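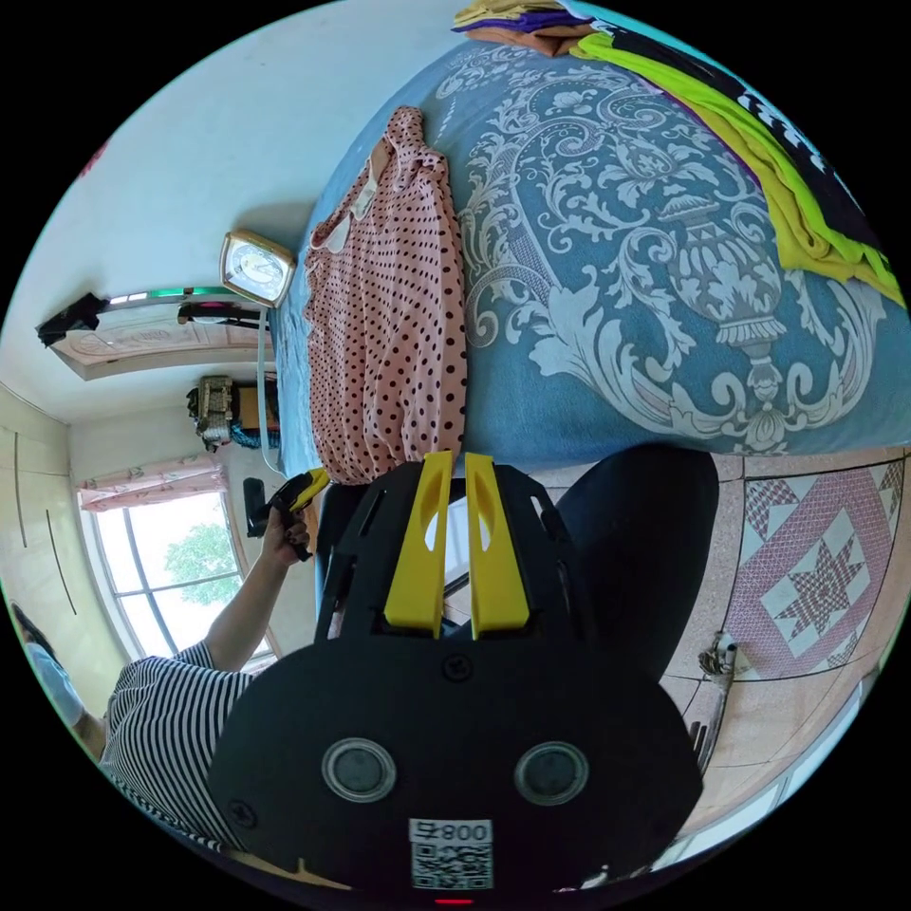
4. Setting up a child's memory book

This section covers the first set-up of a Clirus memory book account for one child. Read section 3 (Creating a parent login) first. The steps apply to the web version and to the tablet version. Where they differ, a note says so.

4.1 Before you start

Have the following ready:

- the parent login and password
- the child's date of birth, and the due date if the baby came early
- the cover code printed inside the front flap of the paper book, if you bought one
- the email address of any second parent or guardian

Note: The cover code can be used once. If the book was a gift, check with the giver that the code has not already been entered.

4.2 Creating the book

1. Log in and choose New book.
2. Type the child's name as you want it to appear on the spine. The spine holds one line only. Long double names are set in smaller type.
3. Enter the date of birth. If the child is not yet born, tick Expected and enter the due date. The book opens in bump mode until the tick is removed.
4. Choose a page style. Hyun has wide margins for handwriting. Inddale has narrow margins and a ruled area for letters. The style can be changed until the first order is printed.
5. Enter the cover code, or choose Skip.
6. Press Create. The contents page opens.

Caution: Do not create a second book for the same child to try out another style. Entries cannot be moved between books. Use Preview style in the Page menu.

4.3 Adding the first letter

Letters are the long entries written to the child, to be read when he or she is older. They are kept apart from milestones, which are short and dated.

1. On the contents page, choose Letters, then Add.
2. Pick the writer's name from the list. A grandparent or other relative must be invited first (see 4.4).
3. Type or paste the letter. The limit is 4,000 characters, spaces included. A longer letter must be split, and the parts are printed one after the other under a single heading.
4. Set the opening age. With an age set, the letter is hidden in the child's own view until that birthday. Leave the box blank to show it at once.
5. Press Save.

Note: Pasted text loses bold and italic. Line breaks are kept.

Note: On the tablet version, the opening age is under More.

4.4 Inviting family

1. Choose People, then Invite.
2. Enter the person's email address and select a role. Reader can look at the book. Writer can also add letters and milestones. Keeper can delete entries and order prints.
3. Press Send. The invitation stays open until it is accepted or withdrawn.

A book can have up to four keepers. Where parents live apart, give both the keeper role at the start - a keeper can be removed later only with that person's agreement.

Caution: A deleted letter is removed for everyone. Export a copy from the Letters menu before deleting.

4.5 Twins and siblings

Each child needs a separate book. To put the same letter in two books, open it and choose Copy to. The copy is not linked to the original, so later changes must be made in both.

4.6 If something goes wrong

Error 409 on saving: another writer has the same entry open. Wait for that person to close it, then save again.

Cover code refused: check for the letter O typed in place of zero. If it is still refused, contact the Darbridge help desk and quote the code in full.

Wrong date of birth: choose Book, then Details. Ages on milestones are worked out again. Opening ages on letters stay as set.

Section 4 revised Apr 2, 2021 by Hae-won Ra. Replaces the February issue.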